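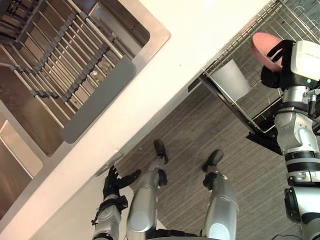 What do you do with a dish rack that won't sit anywhere else?

Put it in the sink. That was Usha's ruling, the first night I lived at Barholm Street, and since she'd been there longest I did as I was told. The big basin took it nearly wall to wall, and after that if you wanted to fill a pot you used the bathroom, or you lifted the whole dripping business out and stood there holding it like a tray of drinks.

I'd come from Jenwood with two suitcases and a box of plates my mother had wrapped in the local paper. The room was 889 a month, which I thought was a mistake until I saw the room. But the kitchen! White benchtop, white cupboards, a proper dishwasher with a black door. My mother's kitchen had a tap that screamed. I rang her that night and told her about the dishwasher for so long that she asked if I'd met anyone nice.

I had met Teemu. Teemu Koivisto had the front room and very firm views about loading. Cups up top, bowls facing the middle, nothing wooden, nothing of his grandmother's. He never told you off. He'd wait until you'd gone to bed and then you'd hear him down there, the rack rolling out, clink, clink, the rack rolling in again. In the morning your bowls were facing the middle.

Ieva didn't believe in the dishwasher at all. She washed by hand at 4 in the afternoon, before her shift, with the radio going, and she'd sing the bits in English and hum the rest. So we had two systems, you see, and the mug I liked best could be in either of them on any given day, or on Ieva's windowsill with a pencil in it.

I should say about the mug. It was green, with ALVA painted on the side in wobbly capitals, and none of us was called Alva. Usha said it was there when she moved in. I made up a whole life for her. She'd had my room, I decided, and she'd left in a hurry in January with the rent paid and her good coat on, and one day she'd come back for it and I'd have to pretend I hadn't been drinking out of it the entire time.

Then I broke it. Of course I did. I was lifting the rack out of the sink to fill the pasta pot, because the bathroom was occupied, and it slid down between the prongs and went off the end like a kid off a jetty. It hit the floor and the handle ended up under the fridge. I said a word. Teemu appeared in the doorway in his socks.

"Which one?" he said.

I held up the half with AL on it.

He didn't say anything for a bit. He got the dustpan, and he did under the fridge too, with a ruler, and laid all the pieces out on a tea towel. Then he went to his room and came back with glue, and we sat at the table until past midnight with the pasta never made, me holding and him squeezing. He had a surgeon's hands, that man, and he sold flooring.

"She was a dog," he said, when we got to the V.

"Who was?"

"Alva. Usha's dog. At the old place in Flemell." He wiped a bit of glue off with his thumb. "She doesn't like to talk about it."

We put the mug back on the shelf with the crack to the wall. It couldn't hold tea after that, it leaked from somewhere near the second A, but Usha must have noticed because a week later there was a bit of parsley growing in it, out on the back step, and a new washing-up tub in the laundry for filling pots.

I still used the bathroom, mostly. You get into habits.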